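Right, a few of you asked how our theme park trip went so I'm going to do it as a thread while I've got a cup of tea and both feet up on the sofa. Long one, sorry.

We went to Gastton on the Monday, on the theory that Mondays are quiet. They're quieter. I wouldn't go further than that.

Tickets first. I paid £61 each online. At the gate it was 80! Same day, same park, same bit of paper in your hand. The family in front of us were working it out on their fingers and I felt awful for them.

There's also a thing called the Mastura Pass which lets you use the short queue on four rides, once each. It's 16 quid on top. I'd said no to it for weeks and then caved at breakfast with a mouthful of toast.

Was it worth it? On one ride, massively. On two, a bit. The fourth was walk-on anyway, so we went down our special fast lane alongside people strolling down the normal one at exactly the same speed, all looking at each other.

The massive one was Iller, the big coaster at the back. The board said 90 minutes for the main queue and we were on in the time it takes to eat a bag of crisps. I know because I ate a bag of crisps.

Iller itself, for those who like this stuff: slow climb, a little pause at the top that goes on far too long, then a drop to the left which I hadn't expected because I'd been watching it from the wrong side all morning. I lost my voice on the second hill. Got off, wanted to go straight back on, saw the queue, bought a doughnut.

Sit at the back if they let you choose. The front has the view but the back gets yanked over the top and it's so much better.
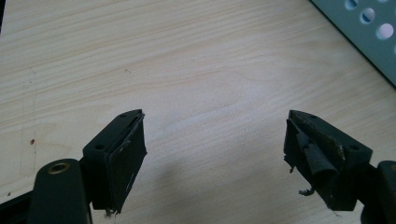
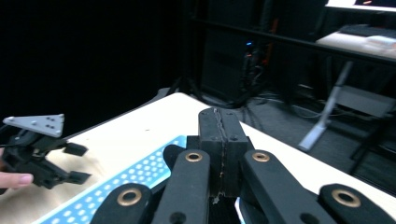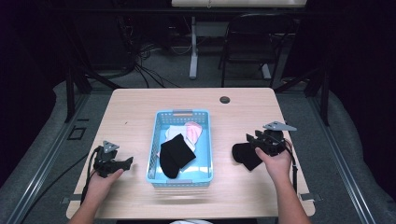
Food. Everyone warned me about the food and I packed sandwiches, and then we had a proper lunch anyway because it smelled so good. The Mavromatis stall by the lake does chicken wraps with chips stuffed inside and I've thought about mine every day since.

Go before noon or after two. In between, the queue goes round the carousel and you can't tell who's waiting for a wrap and who's waiting for a horse.

Also take a bottle with you. There are taps near the first aid place and by the toilets at the main entrance, they're just not on the map. A small water from the kiosk was daylight robbery.

Now the show. I nearly skipped the show! I thought it'd be people in foam heads waving. It was a stunt show with a burning boat and a man falling off a lighthouse, and the woman playing the harbour master, Yuzuki Shibata according to the programme, was so funny that I was crying by the end. She kept telling off the front three rows for sitting in her car park.

There are two performances, late morning and half four. We did half four and it was ideal because our legs had gone by then. Sit on the right if you want shade. Sit on the left if you want to get splashed, and I do mean properly soaked, a lad near us was wringing out his hat.

Things I'd do differently: start at the back of the park and work forwards, because the whole crowd stops at the first ride they see. Wear the old trainers. Skip the river raft, it's lovely but it takes ages and you can get just as wet at the show for nothing.

Things I'd do the same: the early train, the wrap, the doughnut. The second doughnut.

Someone's asked about little ones. There's a good corner for under-sevens near the lake with teacups and a very slow dragon, and most of it has hardly any wait. The height limit on Iller is strict though, they measure at the bottom of the stairs and then again at the top, so don't get anyone's hopes up in the car.

And someone else asked about parking. No idea, we came by train! The shuttle from the station was free going in and packed coming back, so leave a little before closing or hang about in the gift shop till the second one turns up. We hung about in the gift shop. I now own an Iller mug.

Going back in September if the off-peak tickets come up. Shout if you want in, I'll need someone to share the back row with.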